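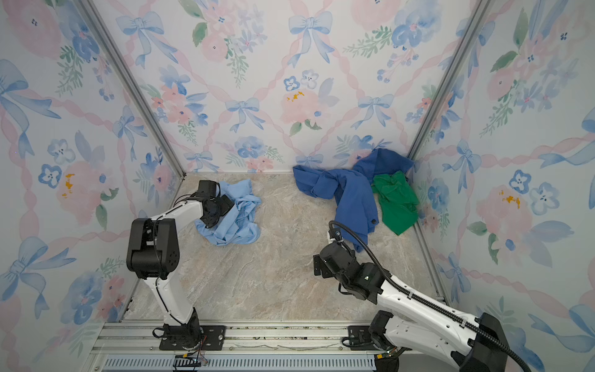 Figure 2. Crumpled light blue shirt on a beige and grey marble-patterned floor, with papered panels of bows, roses and ribbon lattice on three sides.

4.2 The shirt and the wallpaper

I came to this part of the study wanting to talk about laundry, and I've ended up talking about wallpaper for most of it (my co-author Emmanuel Mrema saw this coming in June and was very patient). The two do belong together, though. People who wrote to us about tidying hardly ever described a garment on its own. They described it on a chair, on a landing, against a particular carpet, and the colour of what lay behind it came into the story again and again.

Take the pattern in Figure 2. It's a generous sort of paper! Big pale blue bows with trailing ribbons, soft pink roses, blue flowers that look like pansies, sprigs of green leaf, and a lattice of twisted pink ribbon running diagonally behind the lot. In the coding scheme from section 3 it gets the top mark for busyness, and I don't think any of our coders would have argued. The floor is the calm bit, with faint veins and swirls that you stop noticing after a minute.

Now put a light blue shirt in there. Blue is already all over the walls, so the shirt shares a colour family with the bows, and I found myself thinking of it as part of the same set, the way you might buy a cushion to go with curtains. What separates it is texture. The bows are printed and keep their neat shape, while the shirt is all creases, and creases make small shadows that a flat print has to fake. The plainness of beige and grey helps too. I'd expect the same shirt to be much harder to pick out if it were draped over the paper, although we haven't tested that and I'd be glad if somebody did.

This matters for what our diarists called "losing things in plain sight". Of the 51 household diaries in the Mokoena set, the ones from heavily patterned bedrooms had a good deal to say about clothes that went missing on the bedspread, or on a matching armchair. One diarist had spent a whole morning hunting for a blouse that was lying across a floral eiderdown. Another moved all her folding to the kitchen table, which was plain, and wrote that she felt "less cross" there. I love that entry and have quoted it at every talk I've given.

There is also the matter of how a crumpled thing gets read. A folded shirt has edges and says what it is straight away: collar here, sleeves tucked under. A crumpled one has to be worked out, and most of us do that by hand, pinching up a bit of cloth and seeing which way the rest wants to go. Our diarists were very good on this. Several started from the collar, a few swore by the shoulder seams, and one household had a long-running disagreement about whether to shake first and look afterwards (I'm a shaker, for the record). None of them mentioned being taught. They'd picked it up at somebody's elbow.

I should say a word about the paper archive, as a reviewer asked. The Rokmont sample books hold 3716 patterns, and we searched them for anything combining bows, roses and lattice. They are sorted by main flower, which is a nuisance when what you want is ribbon, so Emmanuel re-tagged the lot by secondary motif. The tags follow the Plollier colour terms, with 2 additions of our own for very pale blues, where the original terms lumped together shades that our diarists kept apart. "Shirt blue" was one of the additions. The other, I'm afraid, was "nearly white but not".

I don't want to push the link between papers and clothes too far. People choose a wallpaper once and live with it for years, and a shirt comes and goes with the wash. But the diaries do suggest that a room's pattern gets into where folding happens and how long a stray garment stays put, and I'll pick that up again in section 5 with the material on beds and chairs.

We use cookies to improve your reading experience. By continuing to browse you agree to our cookie policy. Accept all | Manage preferences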